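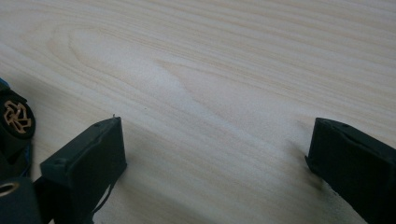 Speaker notes – "Who pays at the border?"
Irnstead Evening Talks, 16 March 2022
Talk is 40 minutes, questions after. Slide numbers in brackets.

[1] Welcome
Thank Rawiri for the introduction and for the lift from the station. Say straight away that I love this subject and will need stopping. If hands go up during the talk, take them, don't save them all for the end.

Opening question to the room: who here has had a card through the door saying there's a parcel waiting and a charge to pay? Wait for hands. Ask one person what was in it and what the charge was. Then ask them who they think the money went to. (Usually they say "the government" and then look less sure. Good. Stay there a moment.)

[2] What a tariff is
A tax on goods coming into a country. It is collected from the importer, the firm or person bringing the goods in. The foreign seller doesn't get the bill. Say this twice, slowly, it's the bit I most want people to go home with.

What happens next is the interesting part! The importer can swallow it, pass it on in the price, or go back to the seller and ask for a better deal. Mostly it's a mixture, and the mixture changes depending on how badly each side needs the other.

[3] The Sosell story
Sosell is the town I grew up near, so go easy on the nostalgia. One big employer, Shevchuk, making hinges and door fittings. 501 people on the books when I did my interviews there, and everybody I met had an uncle or a sister at the works.

A tariff came in on foreign hinges. Shevchuk was delighted, and the local paper was delighted. Orders went up. They took on an extra shift. I want the audience to feel how good that was, because it was good, and people who argue for open trade are sometimes very bad at admitting it.

Pause. Drink some water.

[4] The same story from across the river
Stodelness, 7 miles away. Small joinery firms, kitchen fitters, a place that made wardrobes. They all bought hinges. A few had always bought from Shevchuk, most bought abroad. Now both kinds cost more – the foreign ones because of the tariff, and the home-made ones because Shevchuk no longer had anyone cheaper to worry about.

Read the Severyn Maksymiv quote. He ran the wardrobe workshop:
"I never saw a tariff. I saw a letter from my supplier saying prices would change in August."

Leave it up on the screen. Don't talk over it. I always talk over it.

[5] The sums
Keep this light, only one slide of numbers. Severyn was buying 3,000 hinges a month. His price went up by 21 per cent. He couldn't put the whole lot on his customers, so he put some on and let his apprentice's contract run out without replacing him.

Ask: is that a job lost to the tariff? Let them argue. There isn't a clean answer. He might have let the lad go anyway, and he says so himself. But nobody put it in the paper, and the extra shift at Shevchuk was on the front page with a photo.

[6] Seen and unseen
The people helped by a tariff are in one place, they know each other and they know what helped them. The people who pay for it are scattered all over, each paying a little, and most never trace it back. So one group writes to its MP and the other one grumbles about the price of wardrobes.

I find this really exciting, sorry. It explains so much about why the politics goes the way it does, and you don't need anyone in the story to be a villain.

If time is short, skip to 9.

[7] Hitting back
The other country doesn't sit still. It looks down a list of what we sell and picks things that will hurt in useful places – farm goods are a favourite, also drink. The people who get hit had nothing to do with hinges at all. Use the cheese example if there are farmers in, otherwise the gin one gets a laugh.

Mention that these lists are chosen with an eye on the electoral map. People in Irnstead will like that, they had a by-election not long ago.

[8] Fair arguments for tariffs
Do this properly. I've been told off before for rushing it, and the person was right.

A country may not want to depend on one supplier for something it can't do without. Medicines, energy, parts for defence.

A foreign firm may be selling below cost with its government's help, to clear everyone else out of the market. There are rules about this and they are slow.

A town like Sosell can't turn itself into something else in a year. "Retrain" is an easy word to say from a stage. Tell the story about the training course that was two buses away and started before the first bus.

Ask whether anyone wants to add one. Last time a woman near the back talked about standards and animal welfare for five minutes and was better than my slide.

[9] What I'd like people to ask
When a politician announces a tariff, or announces they're scrapping one:
Who buys this stuff, and what do they make with it?
How long is it meant to last, and who decides when it ends?
What would the same money do if it went directly to the town?

Say plainly that I lean towards lower tariffs and more help for places, and that they should weigh what I say with that in mind.

[10] Back to the parcel
Return to whoever put their hand up at the start (REMEMBER THEIR NAME). Work out together who paid. Include the courier's handling fee, which is separate from the tax and always makes people cross. VAT is separate again. Don't get drawn into VAT.

Likely questions
"Did Shevchuk survive?" Yes, smaller, still making hinges. The extra shift lasted until the tariff was cut.
"Are you saying trade wars never work?" No. Sometimes the threat gets a deal. Ask what the deal was worth and what it cost to get there.
"What about Brexit?" Five minutes at most. Paperwork at the border costs money even where the tariff is nil, and small firms feel it hardest. Then move on to someone else.
"Is there a book?" Reading list is on the handout, spare copies by the door.

Bring: clicker, batteries, the Shevchuk hinge, the letter to Severyn (copy, not the original). Ask Rawiri about the last train.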